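Marble-effect worktop

A marble-effect worktop is a work surface finished to look like veined stone. It is used in kitchens, craft rooms and small workshops. Common grounds are white, beige and gray, crossed by thin veins in a lighter or darker shade.
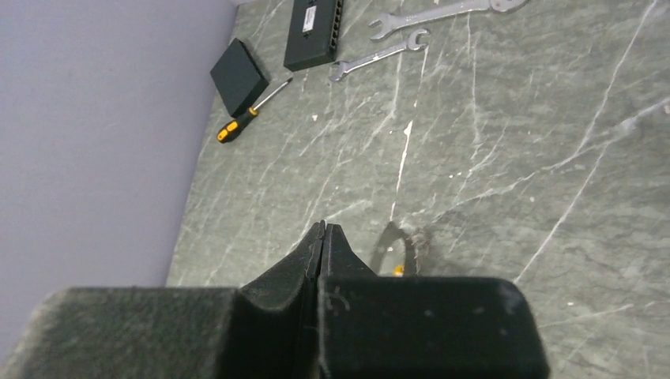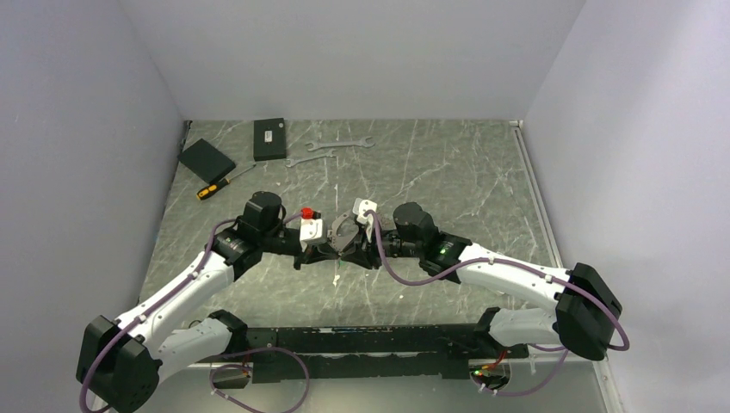

The pattern may be printed on a sheet and bonded to a board, or cast into the material itself. Printed patterns repeat. On the Ritham range the repeat falls every 80 cm, and fitters are told to offset neighboring pieces so that it does not show at the joint.

Use as a bench

Veined gray hides pencil marks and fine scratches well, but small parts are harder to find on it than on a plain surface. Screws and washers are best kept in a shallow tray. Bleddyn Price, in his handbook for bench fitters, recommends a plain mat under any repair work and a separate place for screwdrivers and cases at the back.

Care

Dust and lint are wiped off with a damp cloth. Scouring powder dulls the finish. Metal edge strips should be checked for lifting, as crumbs and grit collect underneath.

See also: Countertop; Laminate; Workbench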